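Perchas de un color para cada cosa

Llevo ya dos veranos con este sistema y me sigue encantando, así que os lo cuento por si a alguien le sirve. En casa tendemos poca cuerda y mucha percha: camisetas, tops de tirantes, blusas... todo lo que puedo lo cuelgo directamente al sacarlo de la lavadora y me ahorro la plancha (¡odio la plancha!).

El truco está en los colores. Perchas rosas para lo que va a mi armario y azules para lo de las niñas. Compré un paquete de 19 en el bazar, y el perchero pequeño es un Vanside que me costó muy poquito y se desmonta en un momento. Cuando la ropa se seca, cada una coge su color y a guardar - se acabaron las peleas por la camiseta negra.

Otra cosa: no llenéis la barra. Yo dejo siempre alguna percha libre para ir moviendo las prendas, y las que son largas me llegan abajo y se arrugan un poco contra la superficie. Y delante pongo un cesto con agujeritos para lo que todavía no he colgado, que así le entra el aire.
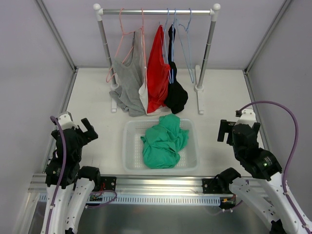
Maricarmen comenta que a ella las perchas finas le dejan picos en los hombros de los jerséis y que los de lana los seca siempre en plano, sobre una toalla. Le doy toda la razón, la lana ni se me ocurre colgarla - para eso tengo una rejilla encima de la bañera.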